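The Slow Art of Teaching a Robot to Swap a Hard Drive

Ilgın Soylu has a rule for visitors, and she told me before I'd even put my bag down: don't talk to whoever is driving. I broke it inside of five minutes (sorry, Ozan). I'd come to Gultthorpe, a small robotics outfit with more computer parts than chairs, to see how you build up a pile of examples for a machine to learn from. I expected a lot of code on screens. What I got was an old desktop tower on its side and people being very, very patient with a hard drive.

The project is called Kırmızıgül, and the idea is simple enough to explain over coffee. A person guides the arm through a job, the computer records everything the arm does and everything the cameras see, and then you do it again. And again! Each run is an episode, and the day I visited they had 3,584 of them on the server.

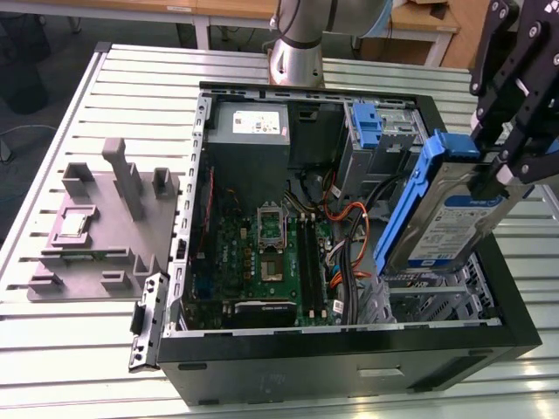
I asked Ozan Demirtaş why they'd picked computer repair, of all things. He said he wanted a job where close doesn't count. A block dropped a little to the left is still a block on a table, but a drive in its caddy has to line up with the bay or it won't go in. There's also a practical side: Gultthorpe hopes to sell the finished system to recycling shops, where people spend whole shifts pulling parts out of old towers by hand.

A good driver gets through roughly 200 episodes before their judgment starts to go. Ozan says you feel it in your shoulders first. Ilgın says she hears it, because he starts humming.
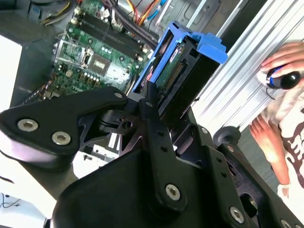
What surprised me most was how much they care about the clumsy runs. I'd assumed you'd want only the perfect ones, but a learner that has only seen perfection has no clue what to do when it's a hair off. So if a driver comes in at a bad angle, backs up and tries again, that one stays in, with a tag. Runs where somebody bumps the table go in the trash. Everything in between gets argued about, usually at lunch, and I got pulled into one of those arguments over a sandwich and somehow ended up casting the deciding vote. It stayed in.
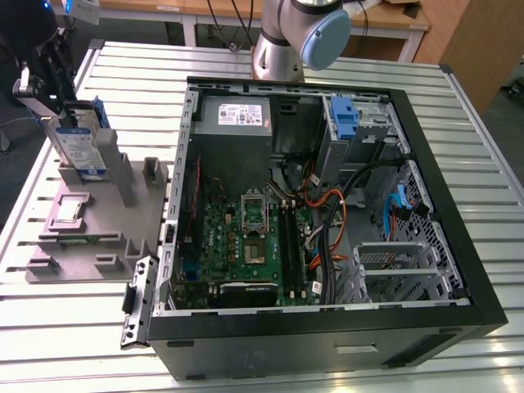
Then there's the business of starting positions. Ilgın keeps a sheet of them, and after every 10 episodes something has to change — the tower gets turned a little, or the fixture slides over, or the lights come down. Skip that and the system learns your table instead of your task. She found this out on an earlier project, when a policy that looked brilliant all spring fell apart the morning they moved it to another bench.

I did get a turn at the controls, by the way. My first try took two minutes and I never got the drive anywhere near the bay. Ozan very kindly tagged it "recovery, none" and saved it in a folder I suspect is just for guests.
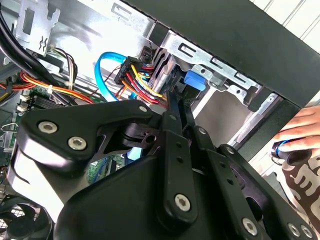
What Comes Next

Labeling, mostly. Every episode gets split into stages by hand (reach, grasp, line up, let go), and Ilgın figures that will keep them busy through the end of June. After that they'll train on the whole set and try it on a tower the system has never seen. I've asked to come back for that one, and I've promised not to talk to anybody who's driving.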